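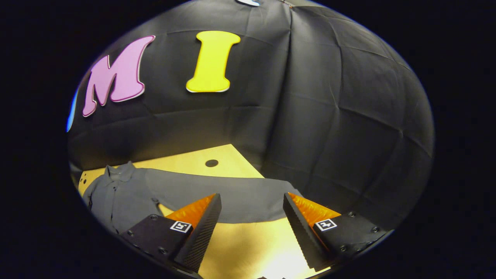

Grey shirt, flat on the table and ready to go.

I have ironed shirts for most of my adult life and folded them badly for just as long, so this has been a very satisfying month! It started in January, when I pulled everything out of the wardrobe in the Boststead flat and found the same sad crease across the front of every single shirt I own.

So now I fold at a table. Not the bed – the bed is far too soft and the sleeves wander off on their own. A bare wooden tabletop is brilliant for it, because you can smooth the fabric right out with your palms and it stays where you put it. I love the colourful letters up behind, too. A pink M and a bright yellow I against all that black cloth, how cheerful is that for a laundry chore?

My method, for anyone who wants it: do up the top button, the middle one and the last one. Turn the shirt face down and get the collar sitting properly before you touch anything else (I skipped this for years and paid for it). Fold one side in, lay the sleeve straight down, then do the other side to match. Bring the tail up by a hand's width and fold the rest in half.

My first go took more than 5 minutes and looked like a parcel. By the time I'd worked through all 16 of my work shirts I had a proper stack, collars all facing the same way, and I kept opening the drawer to admire it.

Flannelette is next. It's bulkier and the sleeves are a bit stubborn, so I'm trying a looser fold with the cuffs tucked under. I'll also have a crack at the linen ones, creases and all.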